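样板间整理项目 进度汇报
收件：Veronika Nyitrai（Orkura）
日期：2026年3月16日

Veronika你好，赶着发，格式先不管了，回头再补正式版。

总体：Leltbridge那边61间客房，整理和清点做完16间，比计划慢。主要卡在地毯和垃圾分类，下面细说。

一、卧室地面
米棕色地毯的房间最费时间。零食包装、小瓶子之类散在地上，得一件件捡，捡完才能吸尘。原来按每间60分钟估的，地上东西多的房间肯定不够，后面的排期要重算。吸尘放最后，顺序定了不再改。

二、垃圾桶
统一用黑色圆桶，套黑袋，袋口翻到桶沿外面。上次Jacobs送来的袋子偏小，翻不过来，已经退了，新的这周到。塑料瓶按你们要求单独收，不进桶，不过走廊的回收箱还没到位，暂时先放门口。这个请你那边催一下Brititz。

三、家具
床、床头柜、沙发床都不挪位，只清表面和周边。沙发床的罩子要不要拆洗，合同里没写，等你答复。台灯的线在床头柜上盘着的，要理顺固定，扎带不够，先记着。床品另算，不在本期里。

四、费用
本期支出1141欧，主要是袋子、手套和吸尘器滤芯。滤芯换得比预想的勤，地毯绒多。退货的钱还没到帐，到了从下期扣。发票扫描件另发，有一张拍糊了，重拍。

五、现场
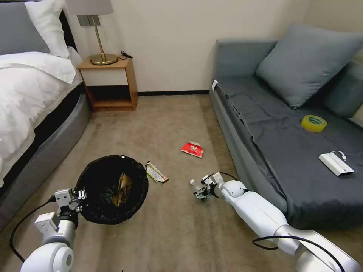
图1 卧室地面清理，床与沙发床之间

地上的包装都归到桶里，瓶子另放，做法各间一样。床边靠墙踢脚线一带容易漏，检查表里加了一行。

六、问题和下一步
- 人手：周末排不出来，只能平时加班，加班费走不走项目？请确认。
- 检查表第二版改好了，表头有个错别字，打印前在改一下。
- 沙发床罩子、回收箱，两件事等你回复，别的我们自己能定。
- 剩下的房间争取八月前全部做完。如果罩子要拆洗，可能还得往后拖，到时候单独报。

先这样，下午还要去现场，有事直接打电话，邮件我晚上才看。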